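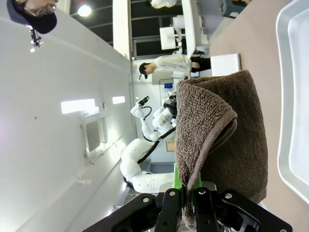 A brown terry towel with a looped pile and a lighter hem

Terry cloth, also called terry toweling or simply terry, is a woven or knitted fabric covered with loops of yarn that absorb water. It is used mainly for bath towels, bathrobes, washcloths and beach wraps, and is most often made of cotton, although linen, bamboo viscose and blends with polyester are also sold.

Structure
Woven terry is made with two sets of lengthwise yarns. The ground warp is held under high tension and forms the base of the cloth; the pile warp is fed loosely, so that it rises into loops when the crosswise yarns are beaten into place. Loops may stand on one face or on both. In velour terry the loops on one side are sheared, giving a smoother surface that takes up water more slowly.

Hems and borders
The long sides of a towel are normally finished as selvages or narrow side hems. The ends are turned under and stitched, usually over a flat-woven strip without pile. Flat areas reflect light differently from looped ones, and a hem may look lighter than the body of the towel even when both are dyed in the same bath.

Weight
Towel weight is stated in grams per square meter. Lightweight towels dry quickly and fold flat, while heavier ones hold more water and form a thick, rounded fold. Dense pile also makes a towel harder to stack neatly – the fold tends to spring open unless it is pressed down by hand.

Folding and storage
Bath towels are commonly folded in thirds along the length and then in half, with the hems turned inward. Hotels and laundries often set their own pattern so that stacks match the depth of the shelf. In the handbook Household Linens, Naa Osei and Kwabena Nartey recommend shaking each towel by its short end before folding, to raise the loops.

Care
Cotton terry may be washed warm and tumble dried. Fabric softener coats the loops and reduces absorbency. A pulled loop should be trimmed level with the pile.

See also
Huckaback
Velour
Waffle fabric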